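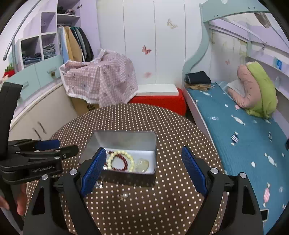
플루크브리지 공유주택 입주자 정기모임 회의록 (10월)

시간: 저녁 7시 30분 ~ 8시 50분
장소: 1층 공용 거실
안건: 1. 개인 소품 보관 2. 침실 원탁과 스툴 사용 3. 수납용품 구입 4. 나눔장터

1. 개인 소품 보관

지난달부터 팔찌, 반지 같은 작은 물건이 세면대나 식탁에 놓여 있다가 주인을 못 찾는 일이 이어졌다. 각자 뚜껑 있는 상자를 하나씩 정해 그 안에 두자는 제안이 나왔다. 빈 과자 틀이나 차 깡통도 괜찮다는 의견이 많았고, 따로 사지 않기로 했다.

구슬 팔찌를 여러 개 가진 입주자가 자기 방식을 설명했다. 네모난 은색 금속 상자에 검붉은 구슬 팔찌와 크림색 구슬 팔찌를 같이 넣고, 연노란 수정 돌도 그 옆에 둔다고 한다. 돌과 구슬이 부딪쳐 흠이 나지 않느냐는 질문이 있었다. 본인은 신경 쓰이지 않는다고 답했으나, 바닥에 얇은 천을 한 장 까는 것이 낫다는 의견이 있어 원하는 사람만 하기로 했다. 팔찌끼리 엉키는 문제는 줄이 고무줄이면 크게 상관없다고 보았다.

결정: 상자 바닥에 방 번호를 적는다. 공용 공간에서 나온 소품은 현관 선반 바구니에 30일 보관하고, 그 뒤에는 나눔장터로 보낸다.

2. 침실 원탁과 스툴

2층 침실의 원탁은 갈색 바탕에 흰 점무늬 식탁보를 그대로 쓴다. 색이 어두워 얼룩이 덜 보인다는 의견과, 그래서 더 자주 빨아야 한다는 의견이 같이 나왔다. 세탁은 한 달에 한 번, 찬물로 한다. 다림질은 하지 않는다.

빨간 스툴 위에 길고 흰 상자가 올려져 있어 앉을 수 없다는 지적이 있었다. 상자를 둔 사람이 다음 모임 전까지 옮기기로 했다. 침대 밑에 들어가는지는 본인이 재 보기로 한다. 앞으로 스툴 위에는 하룻밤 넘게 물건을 두지 않는다.

스툴 옆에 있는 분홍색과 흰색 체크무늬 덮개는 계속 쓰자는 쪽이 많았다. 흰 술 장식에 먼지가 잘 붙으니 청소할 때 같이 털어 준다. 세탁망에 넣어 빨면 술이 풀리지 않을 것 같다는 의견이 있었으나 해 본 사람은 없었다.

3. 수납용품 구입

젤로 칸막이 정리함과 니이트라이 서랍 정리함을 비교했다. 젤로는 칸이 18개라 귀걸이나 단추에 맞고, 니이트라이는 칸이 4개뿐이지만 깊어서 팔찌와 시계가 들어간다. 당장 공용으로 필요한 것은 단추와 실을 넣을 곳이어서 젤로 한 개만 사기로 했다. 비용은 공용 생활비에서 낸다. 니이트라이는 사고 싶은 사람이 각자 산다.

현재 생활비 잔액은 46만 4천 원이다. 이 가운데 현관 전구와 세제 구입분은 아직 빠지지 않았다.

4. 나눔장터

리도델 마당에서 열리는 다음 장터에 참가한다. 낼 물건은 전날 저녁까지 현관에 내놓는다. 장신구는 줄이 끊어진 것도 받되 봉투에 담아 '수선 필요'라고 쓴다. 옷은 이번에 받지 않는다. 돗자리를 가져올 사람은 정하지 못했고 단체방에서 다시 묻는다.

기타: 거실 창문 손잡이가 헐겁다. 집주인에게 연락함. 답 기다리는 중.

다음 모임은 같은 시간, 같은 장소.

댓글 4

207호
흰 상자 제 거예요. 침대 밑에 안 들어가면 옷장 옆에 세워 둘게요.

콩자반
과자 틀은 뚜껑이 없는데 차 깡통만 되는 건가요?

103호
뚜껑 있는 걸로 하기로 했어요. 저희 방에 남는 깡통 있으니 필요하면 가져가세요.

느린아침
식탁보 이번 달은 제가 빨게요. 점무늬 식탁보 하나만 있는 거 맞죠? 마르는 동안 깔 게 필요할 것 같아서요.

목록 | 이전 글 | 다음 글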